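Ultik gripper jam: frequently asked questions
Last updated 2024-05-24

What is this page about?
The hand-held gripper Ultik sells for recording wiping and cleaning tasks has a jamming fault. We run a handful of them at Poltham, mostly with cloths at the sink, and we got tired of answering the same emails.
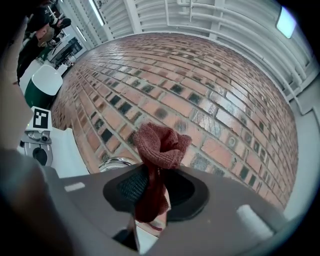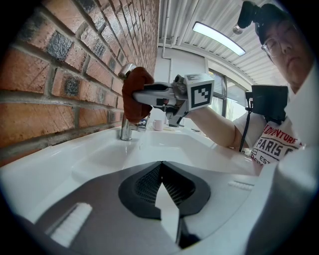 Cloth work at the sink by the brick wall.

What goes wrong?
The fingers close on a cloth and won't open when the trigger is let go. We logged 11 jams in 2000 grasps. Ultik's sheet calls this "rare." We'd like to know rare compared to what.

Is it the cloth?
That was the first reply we got. Coarse knits are worse, but 2 of our jams came with a plain dish towel.

Does firmware 511 fix it?
The release note says so. We have seen no difference, and it's hard to see how firmware frees a stuck finger.

Can someone get hurt?
One of us got a pinched thumb in November, pulling at a cloth when the fingers let go. Don't pull. Set the tool down, switch it off, and back out the finger screw.

What about the Kutico replacement fingers?
Some 500 grasps so far without a jam. Too few to mean much.

Will Ultik take units back?
Engebretsen, the reseller, took one of ours and sent it back marked "no fault found." It jammed again the same afternoon. Ask for the test record in writing.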